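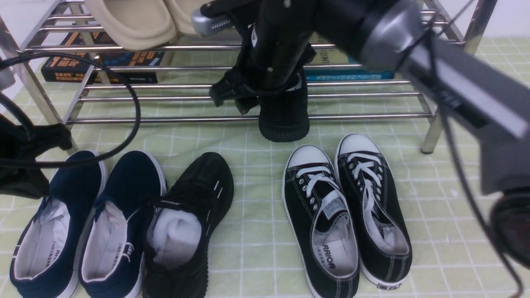 The **Stosum Assembly** is the elected legislature of the island territory of Stosum. It has a single chamber of 26 members and sits at Janditz, the seat of government. The Assembly passes local laws, sets the yearly budget and chooses the head of the executive, known as the First Member.

## Composition

Members are elected from seven districts. Nudell, the largest by population, returns six members; Janditz returns five, and each of the other five districts returns three. Terms last four years. A seat that falls vacant in the first three years of a term is filled by a by-election. After that point it stays empty until the general election, unless the district would be left with a single member.

Candidates must be on the electoral roll of the territory but need not live in the district they contest. Each nomination paper carries the signatures of 2 registered voters from the district. Serving judges, police officers and election staff are barred from standing.
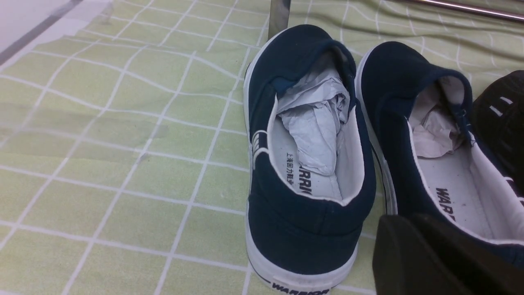
*Navy canvas slip-on shoe with a white rubber sole and tissue paper inside.*

## Voting system

Voters rank candidates in order of preference. Votes are counted separately in each district, and surplus votes pass to the next choice marked on the paper. Recounts are allowed at any stage, on the request of a candidate or an agent.

The district of Ilie is made up of several small islands and has the smallest roll, with 470 registered voters. Its ballot boxes are carried to Janditz by boat, and under the election law no district may declare a result until they have arrived. Attempts to merge Ilie with Nudell have been put to the Assembly more than once — the last bill fell at second reading.

## Sittings

The Assembly meets from September to June, with a recess in the second half of December. Sittings open at 2 p.m. and are held in public, except where the chamber votes to discuss a legal or personnel matter in private. Fourteen members form a quorum.
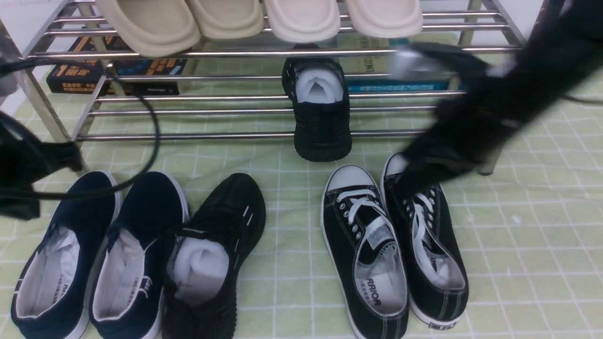

*Slippers and boxes on a stainless steel shoe rack.*

Bills receive three readings. Money bills may be brought in only by the executive, and must be printed before the first reading. The chair votes only when the chamber is evenly divided, and by custom does so in favour of further debate.

## See also

- Elections in Stosum
- Districts of Stosum
- First Member of Stosum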